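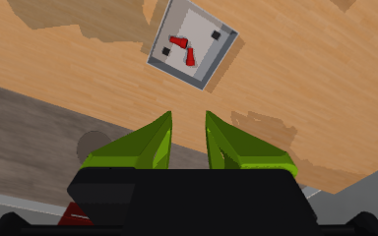
Gray bin on the wood top, grain running on the diagonal.

Thread: Omano hard oil, is anybody getting what the can says?

plankton_ohio
Posted December 12, 2012

I'm about to refinish a big table and the guy at the Llanos counter in Gradcombe pushed the Omano kit on me pretty hard. It's $258 for oil, hardener, pads and a little bottle of "renewer." The can says up to 30 years of protection on interior wood. I asked him how they'd know that and he told me they have testing. I asked what testing and he went to find a brochure. The brochure says they have testing.

My old top has had plain wipe-on poly since June and it looks fine. It scuffs where stuff gets dragged across it, same as anything would. So before I spend that kind of money, has anyone lived with this stuff for more than a weekend? I'm not looking for "it looks gorgeous." Everything looks gorgeous the day you wipe it on.

sawdust_and_regret
I used it on a kitchen island. It looks gorgeous.

Sorry. It has held up OK. We got one white ring from a pot and the renewer took it out. I wouldn't go back to poly because with poly you have to sand the whole top to fix one spot.

plankton_ohio
How long ago was this?

sawdust_and_regret
Last spring.

quartersawn
So less than a year of a 30 year claim.

I've bought most of these two-part oils at one time or another and I think you're paying for the can. Read the safety sheet and look at the ingredients. It's oil, some wax and a drier. The Grimon oil is the same idea at a much lower price and it smells less. The part that does make a difference is prep, and the instructions on both of them are bad. Omano wants you to sand up to 2000 grit before the first coat. On a table! You burnish the surface so slick that the oil has nowhere to go, and then you wonder why it wipes right off with a damp rag.
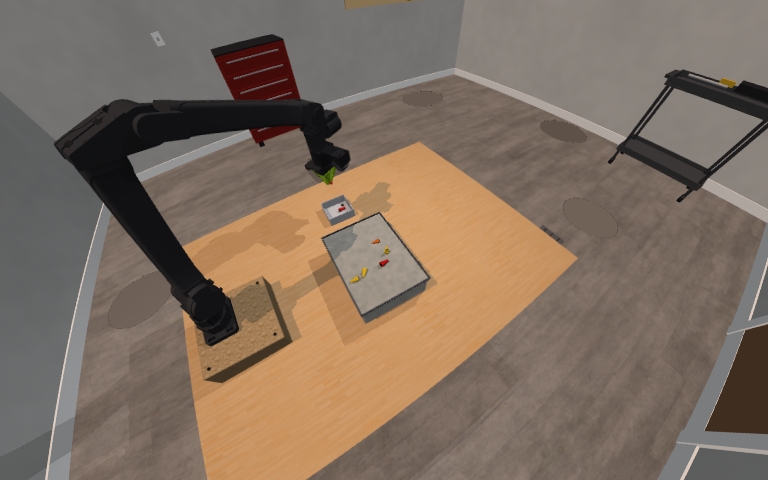

I stop at 150, sometimes 180 on end grain, wipe off the dust, and put the first coat on heavier than you'd think. Then I take off everything that will come off. If it's sticky the next morning you left too much on. That goes for either brand.

benchdog_77
Disagree on the sanding. I went all the way to 2000 on a walnut desk and it feels like glass, no problems with absorption. I think people rush the first coat and blame the grit.

quartersawn
Did you do a sample board at a lower grit next to it? If not, you don't know what you gave up. Feeling like glass is what I'd expect from bare wood sanded that fine, with no oil on it at all.

benchdog_77
No, I didn't do a sample board. I had a desk to finish. Some of us use the furniture.

tallow
Can I ask a dumb question. What kind of wood is it, plankton? If it's a softer one, no oil is going to save it from dents. I see people put a pricey finish on a soft top and then they're mad at the finish. Oil doesn't make wood hard, whatever they call the second bottle.

plankton_ohio
Sold to me as beech. I have my doubts about that too. The color is a bit orange for beech and the guy I bought it from wasn't sure himself.

tallow
Press your thumbnail in somewhere underneath where it won't show. If it leaves a mark, don't buy the kit.
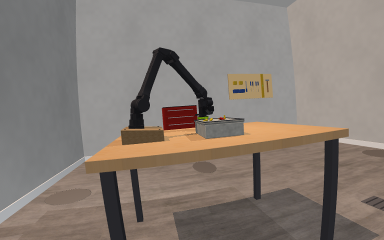 Wooden table with the bin near the middle.

plankton_ohio
Thumbnail leaves a mark if I lean on it. Not much of one.

sawdust_and_regret
Mine would too if I leaned on it. I don't think that test means anything.

tallow
It means more than a brochure.

quartersawn
Buy the small Grimon, do a scrap at 150 and a scrap at the silly grit, let both sit two weeks, then leave a wet glass on each overnight. You'll be out the price of lunch. If the oil loses, put more poly on it and go do something else with your winter.

benchdog_77
Two weeks of waiting so you can be right about sandpaper. OK.

plankton_ohio
I'm going to do the scraps. I asked Llanos if they'd take the Omano kit back after I opened it and they said no, which for something good for 30 years seems a little nervous. I'll post when the glasses come off. Does anyone know if the Grimon needs the room heated? My garage sits in the fifties this time of year and the label only says "normal temperature."

quartersawn
Fifties is too cold. Bring the scraps inside.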